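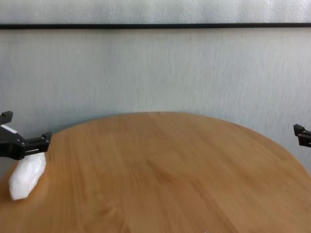 Taking two kids to the Fanetach open day in May, is it worth it?

Samlow_mum
Has anyone been to one of these? Mine are 8 and 9 and mad on robots, but I'm worried it'll be all talks and leaflets. It's over an hour each way on the 102 bus for us. Do they let children get close, and do the robots do anything you'd want to watch?

Manolis Economou
Went last year with my nephew and we both loved it! The bit to head for is the table demo, where the arms deal with ordinary rubbish on a round wooden table. Sounds dull, I know, but a plastic bag is a pig of a thing for a robot to get hold of (all floppy and creased, never the same shape twice) and my nephew was glued to it.
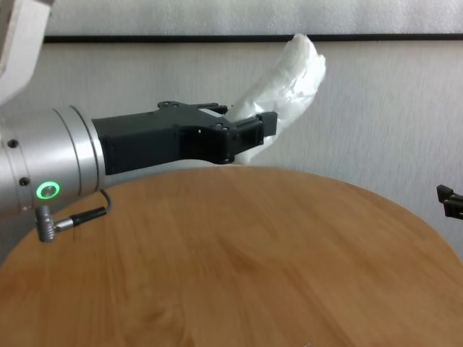
We stayed for three goes and he asked the poor engineer about a hundred questions. She was lovely about it. You stand behind a rope but it's close enough for little ones to see, and if you get there before 11 you won't be queueing. The talk by the Simões people went over his head, so I'd skip that one. Take sandwiches, the café only had crisps by one o'clock.

petrol_blue
Never been to Fanetach but we did the Mostodano one and it was mostly leaflets. Free pens though. Check the bus too, ours didn't run on the day.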